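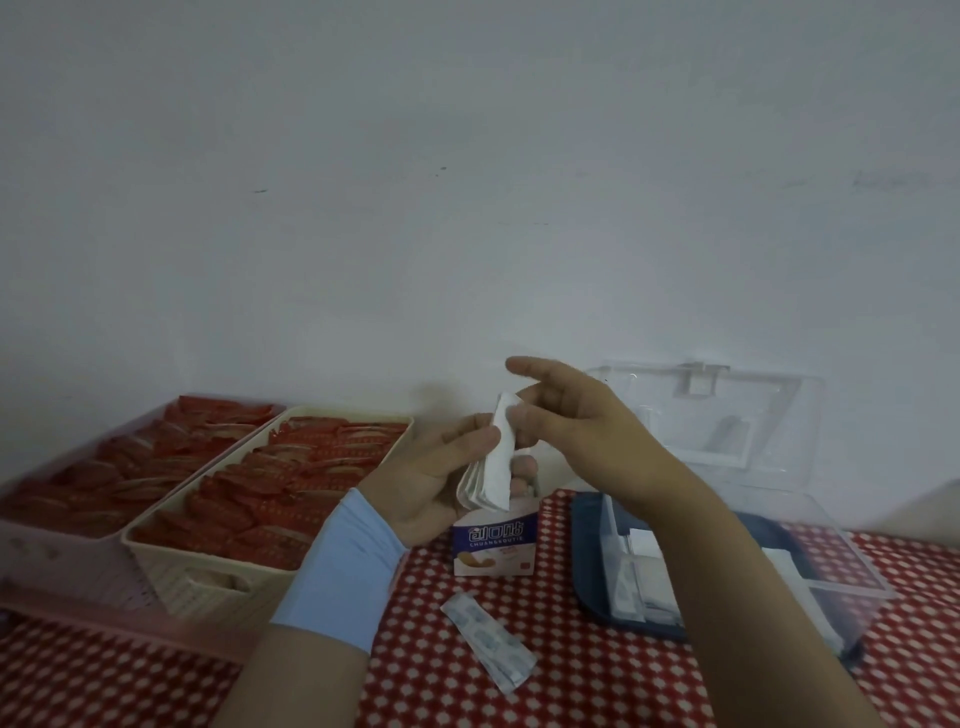
Décembre – cahier équipement, poste manipulation fine

Repris le tableau du budget ce matin à 9 h. Il reste 3303 euros sur la ligne matériel et il faut que tout soit engagé avant la clôture, sinon on repart de zéro avec une nouvelle demande. La dernière avait traîné de septembre à novembre, je préfère éviter.

Ce qu'on veut faire faire au bras : prendre un pansement emballé dans sa boîte en carton, l'amener au-dessus du bac transparent, le poser dans un compartiment. Plus tard, ouvrir l'emballage. Je mets « plus tard » parce que Bongani Molefe a compris dans la réunion que c'était pour tout de suite, et que ça change complètement la liste d'achats.

Devis reçus :

Kiver, pince parallèle à doigts interchangeables, 1535 euros hors taxes, sans la bride. La bride est à 338 euros, on peut aussi la faire usiner en interne, mais l'atelier est pris jusqu'en janvier.
Sotiron, ventouse plate et petit générateur de vide, 700 euros, délai de trois semaines.
Fonus, doigts souples en silicone, pas de prix, ils demandent un plan de notre interface. Relancés deux fois.

La ventouse me tente pour le prix, mais le papier des emballages est mince et je ne sais pas s'il est assez étanche. Sotiron prête un kit d'essai contre une caution. À demander avant de commander quoi que ce soit. Si la ventouse soulève une pile entière au lieu d'un seul emballage, on aura dépensé pour rien.

Pour la pince, la question est la largeur des doigts. La boîte est petite, les emballages sont debout et serrés les uns contre les autres. À la main on s'en sort en écartant le coin du bout des doigts. Avec des doigts standard de chez Kiver (je n'ai pas la cote sous les yeux, à vérifier sur la fiche) j'ai peur qu'on touche le carton à chaque prise. Prévoir un jeu de doigts fins imprimés. Keabetswe Van Wyk a encore du fil chargé fibre, à voir avec elle.

Autre point : les sachets rouges dans les paniers. On les garde comme deuxième famille d'objets, emballage brillant, rangés inclinés. Ils n'imposent rien de plus côté pince, par contre côté caméra les reflets vont compter. Si on ajoute un éclairage diffus il faut le chiffrer maintenant et pas en février. Je n'ai rien mis dans le tableau pour l'instant.

Total Kiver pince + bride : 1873 euros. Avec la ventouse : 2573. Il resterait 730 euros pour l'éclairage, les câbles, les consommables et le port. C'est juste, surtout si Fonus finit par répondre avec quelque chose d'intéressant.

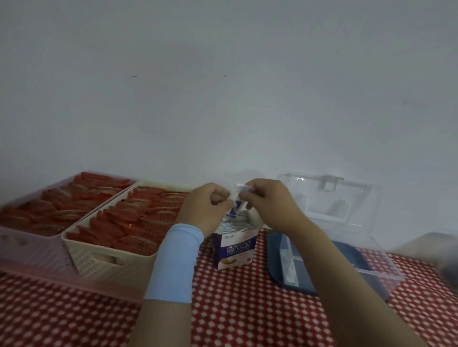 Marthinus Mahlangu trouve qu'on prend le problème à l'envers : selon lui, l'ouverture d'un emballage demande deux prises en même temps, donc un deuxième bras, et acheter une pince seule maintenant revient à choisir le modèle de la seconde sans le savoir. Il voudrait qu'on demande à Kiver le prix pour deux pinces, même si on n'en commande qu'une, et qu'on fasse écrire dans le devis que la référence restera disponible douze mois.

Je suis d'accord pour le devis à deux. Pour l'engagement de disponibilité je doute qu'ils signent ça à un client de notre taille, mais la question ne coûte rien. Envoyé le mail à 14 h 20, copie à Marthinus.

Le deuxième bras n'est pas finançable sur cette ligne de toute façon. Il faudrait passer par le projet Mathebula, dont la prochaine demande part au printemps. Je note ici ce qu'il faudra y mettre pour ne pas tout refaire : bras, pince, bride, support de table, deuxième arrêt d'urgence, une journée d'intégration.

À faire
– kit d'essai Sotiron, montant de la caution et durée du prêt
– cote des doigts Kiver, puis dessin des doigts fins
– dernière relance Fonus, sans réponse on les sort du tableau
– deux ou trois prix de panneaux diffus
– demander à l'atelier si la bride peut passer la première semaine de janvier. Si oui on économise les 338 et on les met sur l'éclairage
– racheter des boîtes de pansements, les mêmes, pour que les essais restent comparables

Le bon de commande doit être signé par Wenceslao Barrientos, absent la semaine prochaine. Lui déposer une version avec la pince seule avant son départ, la ventouse en option sur une deuxième page.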